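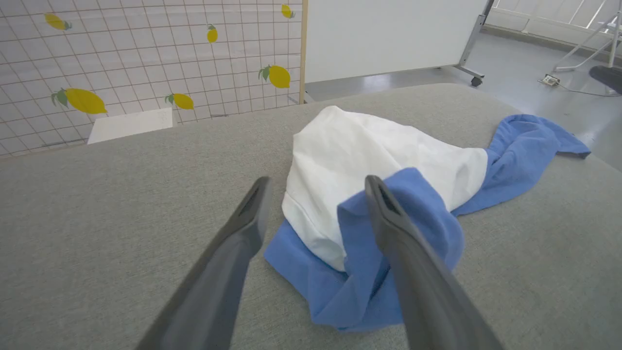 Home | Data | Docs | Rules | Contact

# Skemance Cloth Set: README and handling rules

Print | E-mail this page

Maintainer: Anqi Hou, Trasico
Last edited: January 26, 2023

## Contents

The set has 639 episodes of cloth handling, recorded at the Turkside site. Each episode folder holds the video streams, the joint log and a notes file. Episodes are numbered in recording order. Gaps in the numbering are withdrawn episodes – do not renumber.

## Rules for operators

- One operator per session. Write your initials in the notes file before you start.
- Keep hands off the work surface while the arms are powered.
- Arm speed stays at 80 percent or lower.
- Do not smooth or fold the cloth between episodes. Pick it up, drop it, go.
- If a finger catches in a seam, stop and open the gripper. Do not pull free.
- Failed episodes are kept and marked `fail`.
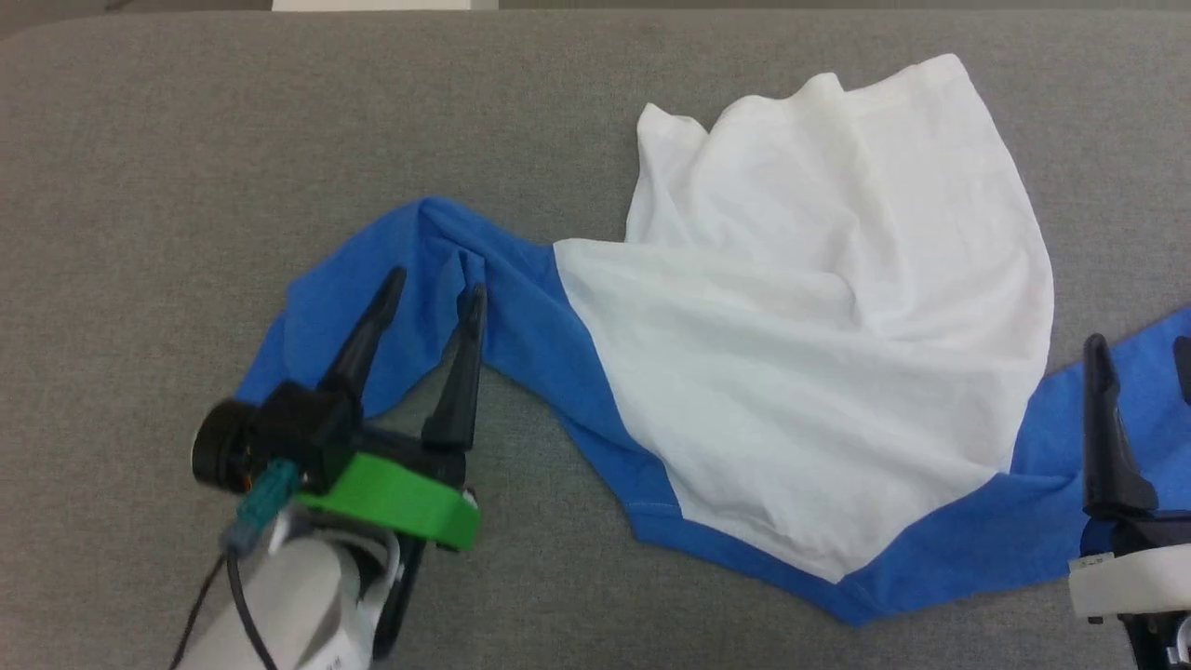 Labels follow the Jiang naming list, version 2. Name the item by what it is if you are sure, and use `cloth` if you are not. Color goes in its own field, and mixed items get every main color, so a crumpled white and blue piece is `white,blue` and never just `white`. A seam between two colors does not make two items. Mark left and right from the robot's side.

## Known problems

Joint logs before episode 2000 use the old time format. Run `fix_time.py` on them first. Episode 2615 has no wrist video. The joint log is fine and can be used alone.

## Changes

Changes to the rules go through Anqi Hou. The next review is in March. Until then, send corrections with the episode number and the field name.

Comments (2) | Shares: 6

Back to top | Previous | Next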